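Section 6. Gripper holds on after a stop (fault 17)

Applies to both arms on the Irkar two-arm bench. Written up by Rosalba Caputo after the March stoppages at Pellgate. Replaces the old half page, which said "restart and try again". Don't do that.

What happens

One arm stops with its gripper shut on the work. The other arm carries on for a moment, then stops too. Panel shows fault 17. Lights on the arm may stay lit — lit does not mean safe, and it does not mean the arm is ready either. The shut gripper is still pulling on whatever it has hold of. Soft items hide this. A cloth bag or a pouch will stretch and look fine right up until the seam goes.

At Pellgate we had 23 of these in one week, nearly all on bag and case jobs. Two split seams, one pinched thumb. The thumb was somebody reaching in to free a zip by hand with the arms still powered. Hence this section.

CAUTION: Never put a hand between the two grippers while either arm has power. Not even to pick up something small.

6.1 Making it safe

1. Press the red stop on the panel. Not the pause key. Pause keeps the motors live.

2. Wait for the panel to read HELD. If it doesn't read HELD, turn off at the wall and go to 6.4.

3. Stand to the side, out of reach of both arms. Look before you touch anything.

4. Work out which gripper is shut and which is open. Write it down, you will want it for the log.

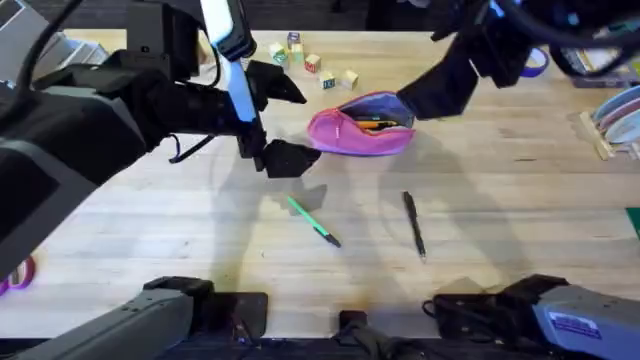 Fault 17 is nearly always a grip fault on one side only, so treat the two arms separately. The side that is shut is the holding side, the other is the free side. Get this the wrong way round and the release command goes to an arm with nothing in it, and the one with the load stays clamped. On a pencil case job like this one the right arm is the holding side, clamped on the right end of the case, and the left is free with its fingers open. So release RIGHT. The left gripper can be very close to the case and still not be touching it, so check the fingers themselves and not how near the arm is.

6.2 Letting go of the load

5. Turn the key to SERVICE. Speed drops by itself.

6. Select the holding side on the panel. Read it back out loud if there are two of you.

7. Press and hold RELEASE. The fingers open in small steps. Let go of the button and they stop.

8. If the load starts to move with the fingers, stop. Something is snagged, most likely a zip pull or a bit of lining. Power off at the wall before you free it by hand.

9. Once the fingers are clear, back the holding arm off first. Then the free arm.

10. Press the red stop again. Now clear the table. Loose pens first, they roll, then anything else the arms might catch on the way home.

Note: check for loops and cables before step 9. A strap hanging under a wrist can catch on the load or on the other arm. Tuck it in with the power off.

6.3 Restart

11. Look at the finger pads. Worn or shiny, change both, never just the one.

12. Set the grip limit for soft goods. The factory setting is for hard parts and is to strong for fabric.

13. Key back to RUN. Do one empty cycle, nothing on the table.

14. One cycle with a load. Stay by the red stop untill it finishes.

Note: pads are due a change every 1,000 cycles on fabric. Ours had done 3,567 when the faults began. Nobody had reset the counter after the move.

6.4 If it won't release

Leave it clamped. Power off at the wall, tag the switch, tell the shift lead. No levers, no screwdrivers between the fingers. The Arkau grippers have a hand release under the wrist cover but it needs the proper key, and the key is kept by Mwaipopo stores — sign for it.

Log every fault 17, even the ones that clear first time. Put down the side, the item, pad count and who was at the panel.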